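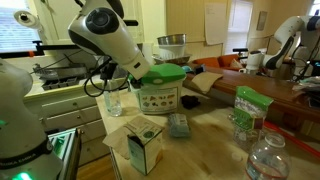

Ticket: Food scrap signup import drops households without an error
Product: Prullosine, reminder and route module
Account: Brevanville food scrap collection
Opened: July 2, 2021
Priority: Normal, changed to High
Status: Resolved, one item left open

Problem

We import our household list into Prullosine at the start of every month. The import on the new list finished with a green check mark and the message "Import complete." When we opened the route view, 158 households were missing. They are in the file we uploaded. They are not in the rejected rows report, which is blank.

The missing households don't get the text reminder the night before pickup, and the driver's sheet skips their addresses. Two of them called this morning to ask why their scraps were still at the curb.

What we expected: every row in the file is either imported or listed as rejected.

What we got: exactly 2,000 households in the route view and nothing in the report.

What we tried before opening this ticket

Uploaded the same file again with "Update existing" checked. Same total.

Opened the file in a text editor to look for stray quotes or blank lines. Found one blank line at the very end and removed it. Same total.

Switched browsers. Same total.

Sorted the file by street name instead of signup date and uploaded it to the test account. This time a different set of households was missing, all of them at the bottom of the file. So it isn't bad data in particular rows. The import stops at a certain point and reports success anyway.

The April import worked, but the list was shorter then and would not have reached the limit, if that's what this is.

One other change since April: we added a "kitchen container" column so that households who have picked up their lidded container don't get the "come and get yours" message. It's a yes/no column. We removed it on the test account to rule it out and the total did not change. 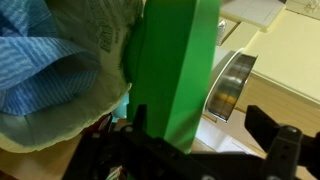
Nollholm support: Thank you for sorting the file and trying it again, that saved us a step. The web import has a limit of 2,000 rows per file. It is supposed to refuse anything longer and show a message. The message was lost in the last update, so the import takes the rows it can and closes normally. Please don't use "Replace all" for the second part, because it will delete the first. Can you tell us if your file goes through the Li connector or is uploaded by hand?

Our answer: By hand. We have the Li connector turned on, but only for sending the driver's sheet out. Nothing comes in through it.

Workaround, tested

1. Export the full list and sort it by household number. Any column works as long as both parts are sorted the same way.

2. Split it into two files. Copy the header row into the second one. We forgot this the first time and Prullosine read the first household as column names.

3. Upload the first file with "Replace all."

4. Upload the second file with "Add and update." Wait for the first import to finish - the button is active before it's done, and starting early locks the list until the page is reloaded.

5. Check the container column in the route view. A household marked "no" should still show the pickup message for the container with the green lid. Ours came through correctly in both files. 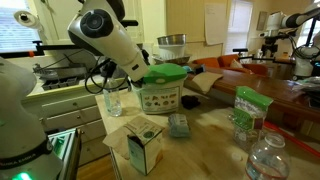
6. Run the reminder preview for the next pickup day and compare the total with the number of rows in your export. Don't rely on the "Import complete" message until the fix is out.

Result

All of the missing households are back in the route view. The preview total matches the export. The driver's sheet was sent again through Li and the skipped addresses are on it.

Still open

Driver notes longer than 80 characters are shortened on import with no warning. We noticed it while comparing the two lists. "Leave bin by side gate, do not block the" is no help to a driver once the rest of a long note is missing. Nollholm has moved this to a separate ticket and asked us to keep the original export until it's answered.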